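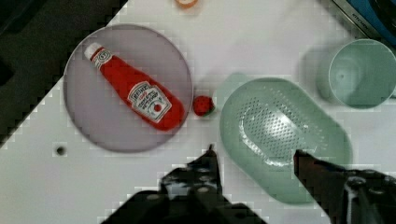
Tegwen Kneath

March
Filed under: Playroom, Toy Care

How to Clean and Reset a Play Kitchen Table

Play food picks up more dirt than most toys. It gets chewed, dropped, put in pockets and left under the couch. I wash ours about once a month and use the same afternoon to put the table back in order. The washing goes quickly. Drying takes most of the time, so start before lunch if you want everything back out by evening.

What you need

A dishpan, mild dish soap, an old soft toothbrush, two bath towels and a dry cloth. I also keep a lidded bin 11 inches wide for pieces that need repair or that I can't place.

Sort before you wash

Bring everything to one table and check each piece. Solid plastic can go in the water. Anything with batteries, felt, bare wood or a paper label stays out and gets wiped with a damp cloth. Squeeze hollow pieces to see if they have a hole in them. If air comes out, water will get in, and it is hard to get out again.
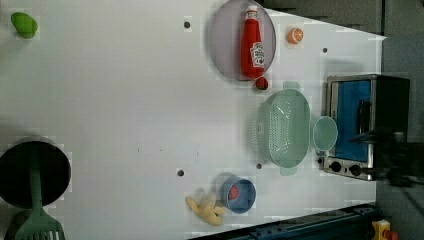

Sorting by size works better for me than sorting by food group. My daughter Lloyd used to get separate piles of fruit and vegetables, and she mixed them within a minute. Now the large things go down first and the small ones fill in. With the oven at one end of the table and the green colander near it, there is still room for a small bowl in between. A ketchup bottle can lie across a plate, where it won't roll off and take the fruit with it.

Wash

1. Fill the dishpan with warm water and a small squirt of soap.
2. Do cups, bowls and plates first, while the water is clean.
3. Wash the fruit next. Use the toothbrush around leaves and stems.
4. Leave the colander for last. Push the bristles through the holes from the underside, then rinse it under the tap.
5. Wipe bottles with a cloth and keep the label out of the water.
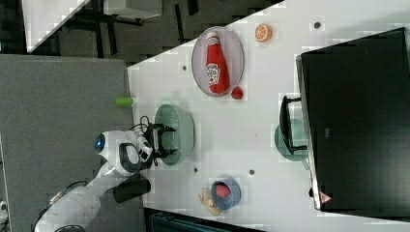

Dry

Lay one towel flat and set the pieces on it with space between them. Turn cups and bowls upside down. Give solid pieces two hours and hollow ones 8. I turn the hollow ones over once, halfway through.

Put it back

Wipe the tabletop and let it dry before anything goes on it. Place the big appliance first and leave enough room in front for the door to open. Plates go in the middle, where they can be reached from any side. Small round food goes inside a bowl,
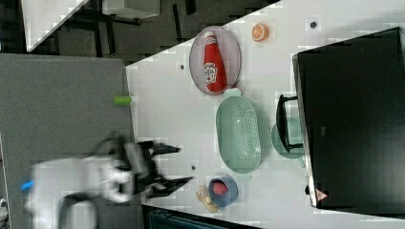 and the bowl goes a hand's width in from the edge. Long or knobby pieces can sit beside it, as they don't roll far. Check under the appliance before you finish. Flat things slide in there and get missed at the next wash.

Anything left in the bin after two resets goes to the toy swap at Grutuvgate.

Related

Getting Crayon Off a White Table
Storing Play Dishes in a Small Room
The Lendaddale Toy Shelf, One Year Later
Sewing a Felt Pizza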